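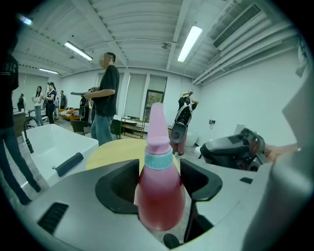

Is a round wooden table worth $600?

It depends on what you'd otherwise buy. At full price the Bistico is a decent small table with a good top and an average set of fittings underneath, and I'd wait for a discount.

Round tables get sold with a lot of talk. The listing for the Bistico, which Zoserden sells through its own website and a couple of homewares shops, says it "brings people to the centre of the room" and "softens the flow of any space". I have read that second phrase many times and still couldn't tell you what it means. What arrives is a round table in pale yellow wood with legs that match. You put things on it. I've been using one in a shared workroom for long enough to have opinions, and I paid for it, so nobody at Zoserden has seen this before you have.

Delivery and assembly

It came on a Tuesday, in two cartons, the top in one and the legs and fittings in the other. The top was well protected. The fittings carton had clearly been dropped on a corner at some point and the bag of bolts had split, so the first job was tipping out the packing and feeling around in it for washers. All of them were there. I'd still rather have started with a bag that was shut.

The instruction sheet is drawings only. I don't mind that as a rule, but one of the drawings shows the leg brackets the wrong way round compared with the holes in the underside, and I followed it, and then had to undo it. If your brackets rock when you lay them in place, flip them. Once I'd worked that out the rest went quickly. Zoserden says one person can put it together. One person can. Turning it the right way up afterwards is another matter, and I wouldn't try it alone on a floor you care about.

The hex key in the box is soft and had started to round off by the last few bolts. Use your own.

The top

Most of your money has gone here and it shows. The surface is smooth, the grain is easy to see, and the colour is a light yellow that's warmer than it looked on my laptop. I was worried it would read as orange. It doesn't, although it's well on the yellow side of what people call natural timber, and if you were hoping for something pale and grey and Scandinavian you'll be disappointed.

The shape does what round shapes do. People can come at it from any side, there's no corner to catch your hip on, and it doesn't look crooked when it gets shoved a bit out of position. On the other hand you can't push it against a wall without wasting a wedge of floor behind it, and you can't butt a second one up to it when you need more room. Zoserden's photos show it in the corner of a kitchen. I tried it in a corner for a week and got sick of things rolling off the back into a gap I couldn't reach.

I'd also say a round top is a bit smaller than your brain tells you. The middle belongs to nobody and the edge is all curve, so anything square, such as a laptop, a chopping board or a big book, hangs over or sits further in than you'd like. Cut a circle out of newspaper before you order. Put your real things on it.

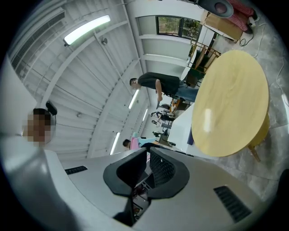 Words: Merrin Tolhurst

Glare is the thing I didn't see mentioned in any other review. The finish has more shine to it than the product pages let on, and under fluorescent lights you get a bright patch on the top that moves as you do. Our workroom has a white metal ceiling with long fluorescent fittings on it and a window at one side with trees outside. By mid-morning, with the lights on, I can't comfortably read anything glossy at this table unless I shift around to find the good spot. In a kitchen with one soft lamp over it you might never notice. In an office, a classroom, a studio or a shed with tubes overhead, you will. Zoserden's description calls the finish "satin". I'd call it shinier than that.

Cleaning it

The care card says to wipe the top with a damp cloth and dry it straight away. Below that, in smaller type, it recommends the company's own spray, which costs extra and which I haven't bought. A plain spray bottle with water and a little dish soap has done the job on coffee, pencil and whatever was in the jar that leaked. Spray the cloth and leave the tabletop alone, particularly near the edge. I let some water sit along the rim early on and the grain there felt rough afterwards. It's a small patch and I can only find it with a fingertip, but it was plain water and it hadn't been there long.

Heat I haven't tested on purpose. We use mats. The card says to, and for once I believed the card.

Scratches are about what I'd expect from a table that gets used. Fine ones show when the light is low and raking across, and vanish when it isn't. The pale colour helps a great deal. I had a dark table before this and every crumb and hairline on it looked like a confession.

Under the top

I'm less generous down here. The legs are yellow like the top and they angle out, which looks good and gives the table a steady stance. It also means they reach for your feet. Anyone walking past in a hurry should give it more room than they think, and anyone pulling a chair in close will find a leg sooner or later. We have a chair with a wooden frame and a dark green seat that mostly lives on the far side, and it fits well enough as long as you bring it in between the legs. Come in at the wrong spot and you knock.

Wobble: there was none on the first day and a small amount after the first month. I tightened all the bolts and it went away. Then it came back. This is the usual story with bolted legs and I wouldn't send a table back over it, but for this money I'd like a better bracket. Leaning on the edge with both hands, as you do when you're standing and talking, is what loosens it. If the table is for sitting at, you may be tightening it far less often than I am.

The pads supplied for the feet are thin and one fell off when I dragged the table. I've replaced the lot with thick felt from the hardware shop. Lift the table if you can. I know you won't.

How it compares

I looked at a few others before I bought, and I've sat at both of these since.

The Lavora is the cheap one, $300 for a round top in much the same sort of size. In the showroom it looked fine. The edge felt sharp under my forearms and the whole thing moved when I wrote on it, and that was a display model, presumably put together by somebody who does it for a living. For a spare room or a balcony that stays out of the rain I'd take it and spend the difference on chairs. For daily use I wouldn't.

The Rezende is the expensive one, $2,000 before delivery. It's a lovely thing. The finish is properly matte, the joinery underneath is tidy enough that you'd be happy to lie down and look at it, and it doesn't budge. I can't get from there to that price, though. Most of what I liked about it I could only see from the floor. If you want a table to hand on to your kids, have a look. If you want one to put a sewing machine and a sandwich on, keep walking.

So the Bistico sits between them, and it's closer to the Lavora underneath and closer to the Rezende on top. That's either a sensible place to save money or an annoying one, depending on how often you lean on tables.

The warranty

Covers 2 years, and reads well until you get to the exclusions. "Movement in joints resulting from normal use" is left out. I wrote to ask what kind of movement in a joint would be covered, then. The reply was polite, thanked me for choosing Zoserden and pointed me to the same paragraph. Marks on the surface are excluded as well. As far as I can work out you're covered if the top splits or a leg breaks, and your rights under consumer law would probably get you there anyway.

Returns are allowed if the table hasn't been assembled. You won't know whether you like it until it has been.

Who I'd send towards it

People with a room that gets walked through from several directions, who want somewhere to set things down and stand around, will get good use out of it. So will small households who eat at the table and sit properly in chairs. It goes nicely with other light timber. There's a light wooden cabinet in our room and the two look as though they were chosen together, and they weren't.

I'd steer off if your lights are bright and overhead, if you need a table to go flat to a wall, or if a bit of regular work with a hex key is going to irritate you. I'd also skip it if you've been told it will make your room feel bigger. Ours feels the same size with a table in it.

Mine is staying. I'd buy it again at a sale price, and Zoserden does seem to run sales, usually around July. The bolts are due another turn this week.

Good: smooth top, forgiving colour, no corners, easy to wipe down
Less good: shine under strip lighting, bolts that need tightening, legs that get in the way, thin foot pads, a warranty with holes in it
Price paid: $600, delivery on top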